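Kitchen tips: when the arm won't let go of a banana

Our counter arm jammed in January with peel stuck to its fingers. Murray Ellery at Reltetti wrote these steps after 6 call-outs.

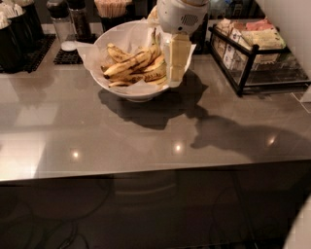

Ripe bananas in a paper-lined bowl.

1. Press stop before you reach in. Keep hands out of the bowl -- the fingers can still close. 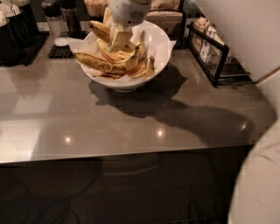
2. Switch off at the wall, then wipe the fingers with a damp cloth. Peel leaves a film that fools the grip sensor.
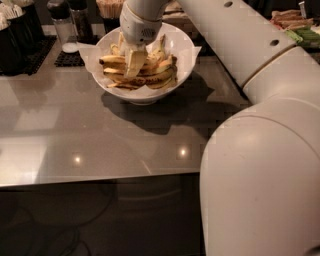
Can I pull the peel out while it's running?
Wait until the power is off, even if the arm looks still.

3. Turn it back on and run one empty cycle. Stand clear of the elbow

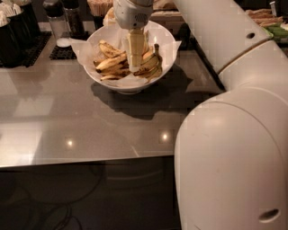

and listen for clicking. If it clicks, leave it off and ring Reltetti.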